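Mark the Parts

28 December 2020

Most sculpture made of separate parts is shipped with a drawing, a parts list, and a set of photographs. The parts themselves carry no marks, or carry them in pencil on a face that will be hidden once the work is up. I think this is wrong. A work that will be taken apart and put back together should be marked permanently, on surfaces an installer can read while the part is in hand and again when it is in place.

My case comes from one work, Danica Gashi's Tallero, which has 62 steel and ash members joined by pins. It was fabricated at the Softić shop and first shown at Lurnstead. In August I was on the crew that put it up a second time. The drawing was good. It gave every member a number and showed each joint in plan and elevation. The members had been tagged with paper labels on string, and the labels had been removed before packing to protect the finish. Several members differ in length by 3 millimeters. We sorted them with a caliper on the gallery floor, and the sorting took longer than the assembly.

The artist's objection to marks is easy to state. A mark is a visual event, and the artist did not put it there. Gashi's position is that a stamped numeral on the end of an ash bar changes the bar from a line into a component. I accept that this is a real change. I do not accept that it is worse than the alternatives. A bar placed in the wrong position carries load it was not cut for, and the pin holes wear. After a few installations the joint is loose, and a loose joint is also a visual event.

The second objection is about method. Stamping bruises wood fibers. Engraving breaks a coating and gives rust a place to start. Adhesive labels leave residue, and some of them lift pigment. All of these are correct, and all of them have known answers if the marking is planned before the finish goes on. A shallow stamp under a clear coat holds up well. A small inlaid tag of the same metal can be set flush. A band of paint at a fixed distance from the end can be specified like any other paint. The damage that conservators complain of comes mostly from marks added late, by a crew with a marker and a truck waiting.

Mirsad Georgiou, who has installed more of this kind of work than I have, prefers a system with two layers: a numeral for identity and a color for location. The numeral matches the drawing. The color tells you which side of the work the part belongs to. He argues that people on ladders do not read numerals. They read color, and they call it out to each other. I was doubtful until I worked beside him. Handing up a member by color and then confirming it by number removed most of the shouting.

Art schools could teach this in an afternoon. Sculpture students are asked for a statement of up to 600 words on their intentions, and rarely for a part schedule. The schedule would be of more use to whoever owns the work later. It should say what each part is, how it is marked, what the mark is made of, and which way up the part goes. Orientation is the item most often left out. A numeral with a bar under it settles the question.

Nor do I think the mark has to be discreet. Design students are taught to treat fasteners, cables, and seams as legitimate parts of an object's appearance, and sculpture students are generally taught to hide them. Industrial objects show how little a frank mark costs. Take a pair of silver robotic arms with black joint sections: the left has a red band around its lower black section, and the right has a green band near the middle and a yellow one near its lower end. Whatever the bands are for, anyone can say "the one with the red band" and be understood at once. The form of the arms survives it, and so do the screw holes left in plain view on the white gripper housing. I would accept as much on the ends of an ash bar, and I would ask for it in the fabrication contract. 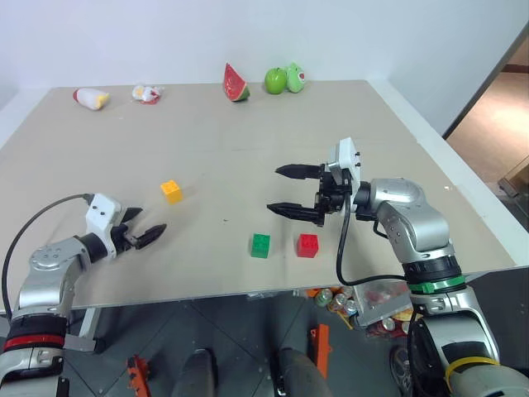
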